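Basomport Shared Workshop - Frequently Asked Questions

Last updated 22 January 2026. If your question isn't on the list, use the contact form, we get to them twice a week or so.

Who can join?

Anyone 18 or over living or working in Basomport or Messina. Under 18s can come in with a parent or guardian, hand tools only. No experience needed.

How much is it?

$43 a month. First month is the same price, no sign-up fee. Cancel any time before your renewal date and you won't be charged again. We don't do refunds for part months, sorry.

Is there a day pass?

Yes, $10. Covers benches, hand tools and the drill press if you've done the intro. Does not cover the table saw. Day passes can't be booked ahead, just turn up, and if the benches are full you wait or come back.

What's the intro?

Short walk round, where the exits are, where the first aid kit is, how to turn things off. Everyone does it, even if you've been woodworking since forever. Takes less than an hour. Wear closed shoes or you'll be sent home.

Do I need to book a bench?

Evenings yes. Daytime usually no. Booking page opens two weeks out. If you're more than 20 minutes late the bench goes to whoever is waiting.

Can I leave my project overnight?

On the rack by the back door, with a tag on it. Tag needs your member number and the date. Wet glue or paint goes on the bottom shelf. Anything without a tag gets moved to the lost shelf, and anything on the lost shelf after a month gets given away. This is the thing people complain about most so please, write the tag.

How do I rent a locker?

Lockers are $10 a month on top of membership. Small ones only right now. Waiting list for the tall ones, ask at the desk. Bring your own padlock.

Where do tools go when I'm finished?

Back where you got them. Every board and rack has a spot for each tool, and if the spot is empty then somebody is using it or somebody forgot. Don't hang things on whatever hook is free, the next person can't find them.

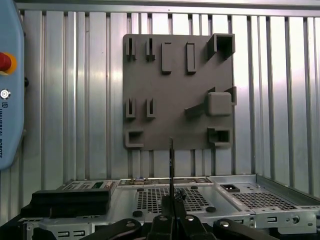 Holder board, ribbed metal wall behind.

If you aren't sure where something lives, leave it in the red tub at the desk and we'll put it away. Never in a drawer. We lost a good set of chisels for most of October that way.

Something broke while I was using it. Do I pay?

Not for normal wear. Blades go dull, bits snap, it happens. Tell the desk or fill in a yellow slip so it gets fixed. If you used a tool for something it isn't made for (prying with a chisel, say) we'll ask for the cost of a replacment. Not telling us is worse than breaking it.

Can I bring my own tools?

Hand tools, sure. Mark them with your name. Power tools need a quick look over by staff first, mainly cords and guards. No gas powered anything indoors. We aren't responsible for tools you leave behind.

Can I borrow tools to take home?

Only from the lending shelf, which is separate. Members only, one week, three items at a time. Late fee is $2 a day per item. Lending shelf is strictly small stuff: clamps, sanders, a tile cutter, stud finder, that kind of thing. The full list is on the members page and it's mostly up to date.

What about materials?

Bring your own or buy from the offcut bin, priced by the piece. No pressure treated lumber on the saws, no pallets with nails still in. No MDF unless the dust collection is on. We don't sell full sheets any more. For those try the yard on Rilov Street, they'll cut to size.

Can I weld?

Not yet. We don't have the ventilation. Please stop asking the desk, they don't know either.

Is there a weight limit on the benches?

200 pounds on the wood benches. Engines and similar go on the floor stand, ask first.

Do you run classes?

Yes. Regular ones are table saw basics, sharpening, bike repair, and a make-a-stool weekend. Members get first pick for three days, then it opens to everyone. Price depends on the class, see each listing. If we cancel you get a full refund. If you cancel, full refund up to 48 hours before, nothing after that unless we fill your spot.

I took a table saw class somewhere else. Does that count?

You still need our check-out. It's free and short, you make a few cuts with a staff member watching. Book it through the class page under "check-outs".

Can I run a small business from here?

Small batches ok. Cutting boards for a craft fair, fine. Taking a bench every evening for a month, no. If you need more than that, ask about the Prallari units next door, they have longer leases and their own entrance. Seperate organization, we can't tell you what's free.

Where do I park?

Front lot has a few spaces, loading only, 15 minutes. Otherwise street parking on Rilov. Do not park in the Prallari lot, they tow. The 739 bus stops at the corner, last one leaves before we close so check the schedule.

Is the building accessible?

Ground floor is step free, including restroom and most of the shop. One bench adjusts for height, book it by picking "adjustable" on the booking page. The upstairs classroom is stairs only. Tell us when you sign up and we'll move the class down.

Can I bring my dog?

Service animals only. Too much on the floor.

Food?

In the front room. Nothing on the benches but water with a lid.

I forgot my login / my door code doesn't work

Door codes change on the first of the month. The new one is in your members email, check spam. If your payment failed the code wont work until that's sorted. Password resets are on the login page, link lasts an hour.

Can I bring a guest?

One guest per visit, twice a month, and they need to sign the waiver. Guests can help you hold and carry. They can't use machines unless they buy a day pass and do the intro.

Do you take donated tools?

Sometimes. Send a photo first through the contact form. We have plenty of hand saws and no room for large machines. Please don't leave things outside the door, even good things, they get rained on.

How do I cancel?

Members page, then Billing, then Cancel. Empty your locker and pick up anything on the rack. Your code stops working at the end of the paid month.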